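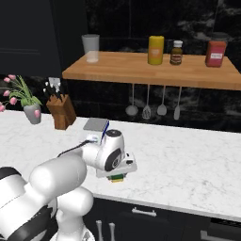
The arm over the kitchen worktop, in the simulator.

Open day at Stikitz, Ganden

On Monday we opened our simulation room to visitors for the first time. Many people came with the idea that they would see only metal and motors, so they were a little surprised that we began with a screen. At Stikitz every new task is first tried in a computer kitchen, and only later on a real machine. We thank all who made the journey, also the school group from Vundavar, who stayed until the end and had the most difficult questions.

The kitchen is one of 6 rooms which we have built for practice. The tulips and the knife block stand on the left, and the shelf with the jars is behind. Such things make the work harder for the program, and this is what we want – a home has always something standing on the worktop. The green and yellow object in the gripper was the favourite of the younger guests.

Visitors could choose a starting position and then watch 3 attempts one after another. During the day we ran 564 attempts in total, and the full list is hanging in the corridor next to the Ristić room. Who wishes to have a copy can ask at the reception.

The next open day will be in January, again from ten o'clock. Entrance is free, but please write to us before if you come with a group – the room is small.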